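Distuvlow Forum > Voice synth production > Tuning and mixing

Topic: Consonants disappear after I add compression

manee_s
Hello all. I am making my second song with the Bawa voicebank in Tuvov. Dry vocal is clear, but when I put the compressor on, the "t" and "k" sounds almost vanish. Project is 48 kHz. Attack is 6 ms, ratio is low. Should I draw the consonants louder in the editor, or fix it in the mix?

Kobina Essien
In the editor, always. Make them longer before you make them louder. Bawa has short consonants by default.

tornari_fan
I don't agree with "always". 6 ms is too fast for this bank. Try 18 and listen again before you touch any notes. I have seen people redraw 700 notes for a problem that was one knob.

manee_s
Thank you both. I tried 18 this evening. The "k" is back, the "t" is better but still weak in the second verse, where the melody goes low. 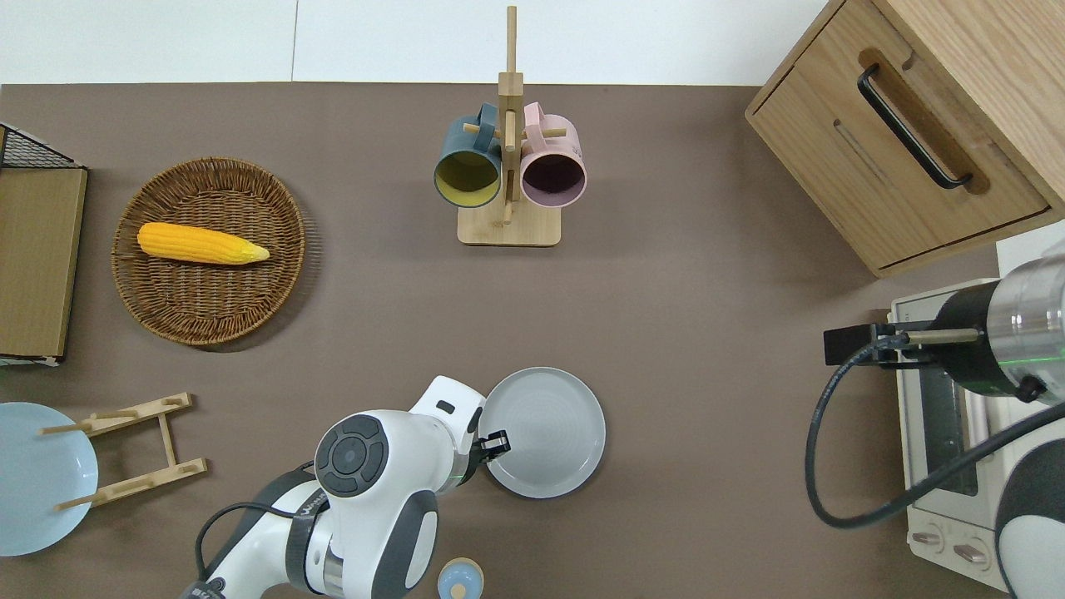 In the chorus I have no problem at all, so maybe the low notes use a different sample? I did not find this in the manual.

Kobina Essien
Yes, the low pitch has its own recordings and they are softer. So you will have to edit those notes anyway – as I said.

tornari_fan
Those notes, sure. Not the whole song.

ridwan.santoso
Small addition: check that the breath parameter is not raised in verse two. I copied mine from another track once and it covered every "t".

manee_s
It was raised! I copied from my first song too. Now I will lower it and upload the verse again.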